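Shared workshop tips for student project groups
Pruston Hall Makers' Page
January 8, 2023

Most of the trouble in a student workshop comes from small things left undone at the end of the evening. These tips were put together from the notes pinned up beside the sign-in sheet, with a few added after last term. They apply to the main workshop and to the Shearer Room upstairs.

Before you start

Sign in, even if you are only picking something up. The sheet is how we work out opening hours for the following term, and a quiet-looking month gets its evenings cut.

First-years need to do the bench induction before using anything with a plug. It takes one evening. The next round is in February and places go on the Namonico booking page. If you miss it, you can still use hand tools and the glue bench as long as a second or third year from your group is in the room.

Bring your own pencil, tape measure and safety glasses if you have them. The shared glasses get scratched, and a cheap pair of your own will fit better.

Marking and storing your work

Write your group name, one contact and the date on masking tape and stick it to the work itself. Lids and carrier bags get swapped about. Unlabelled pieces go on the shelf by the door for 2 weeks and after that anyone may have them for scrap.

Keep screws and small fixings in jam jars with the size written on the lid. A jar of mixed screws wastes more time than it saves, so sort it or tip it into the metal recycling.

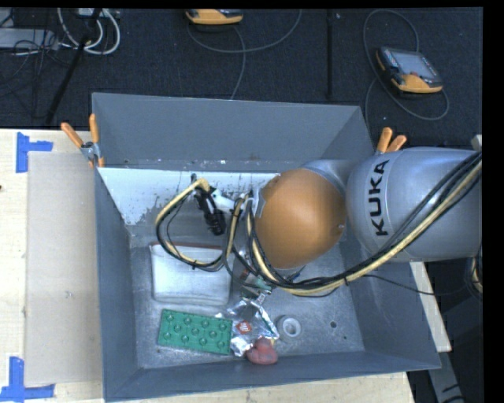 Long offcuts stand upright in the rack, short ones go in the crate underneath. Anything shorter than 12 cm is too small to keep unless it is hardwood. Sheet material is stored on edge with the largest pieces at the back.

Glue, paint and finishes

Put newspaper down before you open a tin. Wipe the rim before the lid goes back on, then press it down with a block of wood and a mallet so that it seals evenly. Wood glue left overnight in an open pot is no use in the morning, so pour out a little at a time.

Oily rags must be spread flat to dry outdoors. Never screw them up and leave them in the bin, as they can heat up and catch fire.

Brushes used with water-based paint want washing straight away in lukewarm water with a drop of washing-up liquid. Hang them bristles down.

Sanding

Start with 100 grit for most softwood and work up. Go with the grain. Knock the dust out of the paper now and then against the leg of the bench and it will last longer.

Borrowing tools

Hand tools can go out to halls for 3 nights. Write them in the Samby book and cross them out when they come back. Power tools stay in the building.

Clearing up

Allow a quarter of an hour. Brush the bench down first, then the floor. Unplug chargers, close the windows in the Shearer Room and put the key back in its box.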